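Come and play badminton with us (and help run the thing, if you're up for it)

Koval Badminton Club, Thursday nights, beginners and rusty players wanted

Hi, I'm Busisiwe Sithole, and I look after the social program at our little club. We've got room for new players from the start of next term, and we've also got a small paid job going for someone who'd like to run the Thursday session with me. I've put both on the one page since half of you will probably end up asking about the other one anyway!

I'll start with the playing, then get to the job. Skip down if you're only here for the money (I would).

Who we're after

Mostly, people who used to play a bit. You had a racquet in the garage, you hit with your cousins at Christmas, you played in Year 9 and were pretty good, then life happened. That was me. I hadn't picked up a racquet for years when I turned up here, and I spent the first night swinging at air and laughing so much I got a stitch.

Total beginners are very welcome too. So are people who've moved here from somewhere badminton is taken seriously and are missing it, although I'll warn you that we're a social group and the Drilex Road crowd on Mondays might suit you better if you want proper league matches. You can do both. Plenty do.

You need to be 16 or over. There's no upper limit, and a fair few of our regulars are retired and will run you ragged.

What a Thursday looks like

Doors open at half past six. We've got four courts, so there's usually a short wait between games, and people sit along the wall and chat. The first half hour is just hitting, no scoring. After that we put names on the board and mix up the pairs, so you won't be stuck with whoever you came with. Last game is called at nine and we're out by quarter past, nets down and lights off.

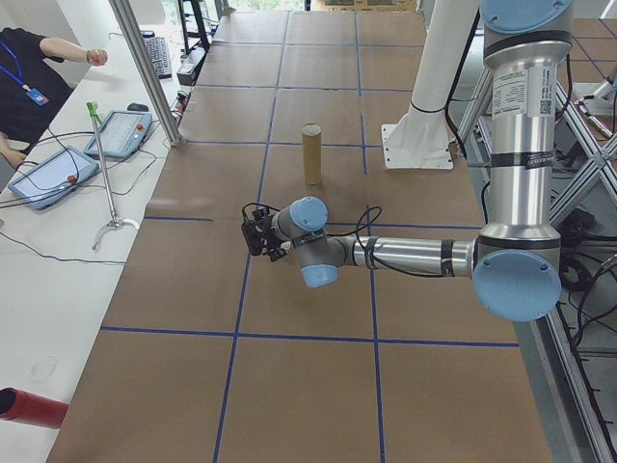
Blue tape on brown paper, marked out in squares.

If you're brand new, we do a skills corner for the first few weeks. It's mainly serving and footwork. I'm very big on serving because it's the one shot you get to take in your own time, and people treat it like a chore. Hold it properly, let it drop, hit it. We'll go over it as many times as you like and you can have a go at it with your eyes half closed by June, I promise.

What to bring

Non-marking shoes, please. This is the one thing I do get bossy about. The floor was resurfaced not that long ago and the centre won't let us on it in anything that leaves a streak. Runners are fine if the soles are pale or gum coloured. Bring water and a small towel, and something warm for afterwards in winter, as the car park is freezing.

You don't need your own racquet. We've got a rack of loaners in all sorts of grip sizes, so try a couple before you go and spend your pay on one. If you do buy, Preder Sports in the arcade will restring while you wait and they're lovely about people who don't know what they want.

Shuttles are included in your fee. We use feather ones for games and plastic for practice, and yes, you'll notice the difference straight away. 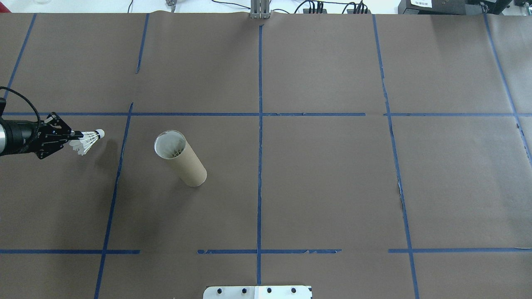 A feather shuttle side on, with the cardboard tube next to it.

Please be kind to the feather ones. Don't scoop them off the floor with your racquet like they do on the telly until you've had some practice at it, and if a vane snaps, pop it in the practice bucket so it can have a second go at the skills corner.

What it costs

Your first night is free. After that it's $5 a visit if you're casual, or $252 for the full year, which covers every Thursday and your centre membership. Casual is cash or card at the desk. If the yearly fee is a stretch, send me a note and we'll split it up for you, no fuss and no forms.

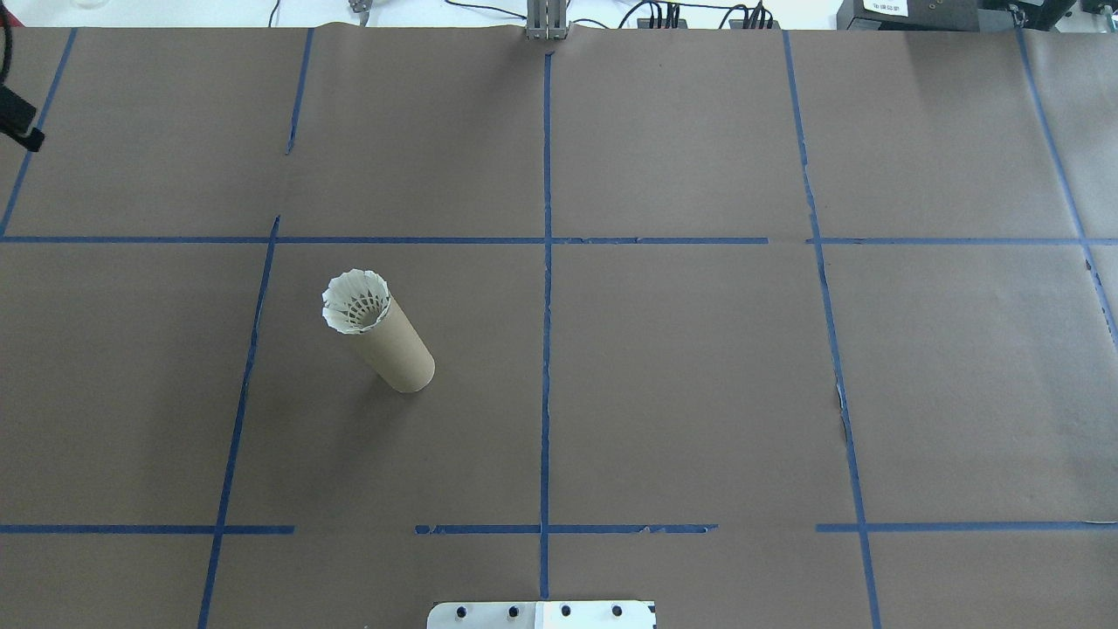
We do close for the school holidays, when the centre runs its kids' program and we lose the hall. I know it's a pain. A few of us usually find a court elsewhere in the break and I'll email around when that's sorted.

Okay, the job

We need a session helper for Thursdays. It's about 3 hours a week, casual, paid at the centre's hourly rate for program staff, and you'd be working alongside me until you've got the hang of it. After that we'd take turns being in charge, so I can finally have a Thursday off to see my sister.

You'd be setting up the nets, welcoming people at the desk, looking after the names board, keeping an eye on the skills corner and checking that we've got enough shuttles for the following week. We keep the bookings in Clutico, which is a bit clunky but you'll pick it up in an evening.

I'd love to hear from you if you like meeting people and can remember a few names. You should be able to carry a net post (they're on wheels, but one wheel sticks) and be comfortable telling a grown adult that it's time to get off the court. You'll need a current Working with Children Check, or be happy to get one, as some of our players are 16 and 17. First aid is handy and we'll pay for the course if you haven't done it.

You don't have to be a good player. I'd much sooner have somebody friendly who can hit a decent underarm serve than a champion who hides on court one all night. If you've coached or refereed any sport at all, tell me about it, even if it was under-eights netball.

Students, parents going back to work, people who've just retired: all of you, please. It's one evening and you get your own games in as well.

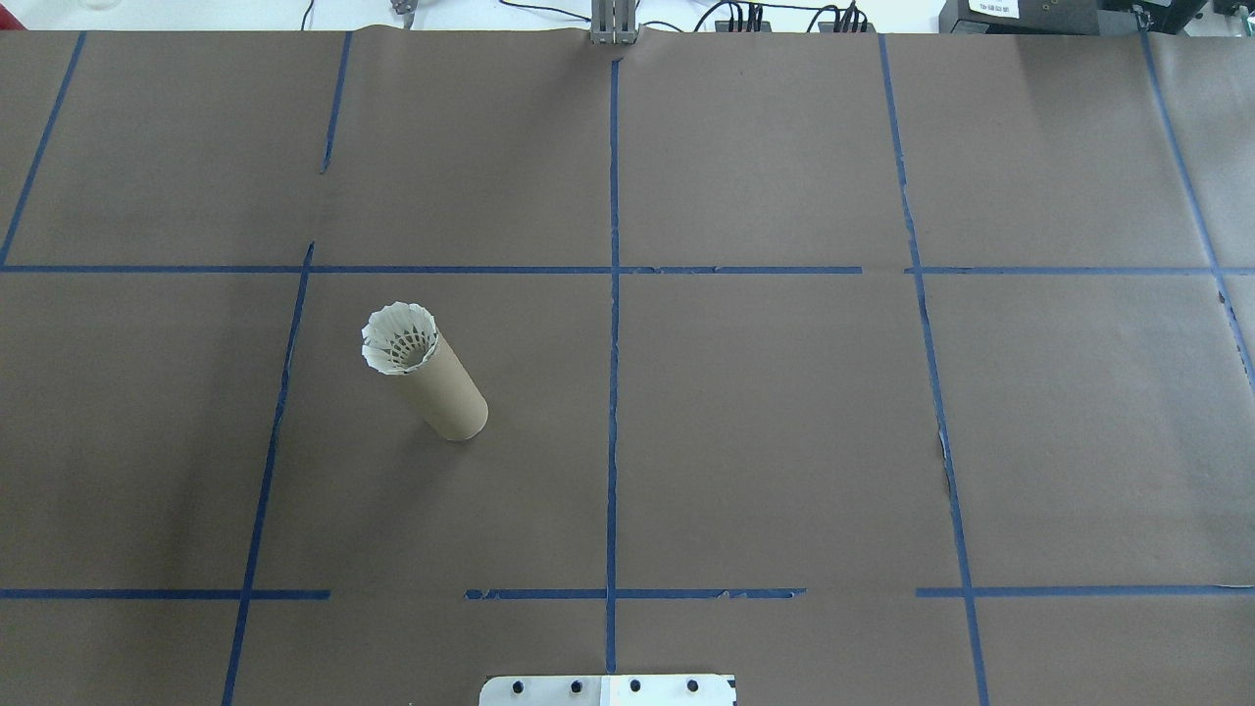
How to get in touch

For playing, you don't have to book. Turn up on any Thursday in term with your shoes and ask for me at the desk. If you'd feel better knowing someone first, send a message through the centre's website with "badminton" in the subject line and I'll meet you at the front door.

For the job, send me a page or so about yourself the same way. A résumé is fine but a plain email is fine too. Tell me which Thursdays you can't do, and give me the name of one person I can ring. Applications close on Friday, December 13, 2019, at five o'clock. I'll get back to everyone, and anyone I'd like to meet will be asked along to a session to have a hit and a cuppa, so wear something you can move in.

There's parking behind the hall off the side street, and the bus stops right out the front. The main doors lock at seven, so if you're running late, knock on the glass by the vending machine and one of us will come and let you in.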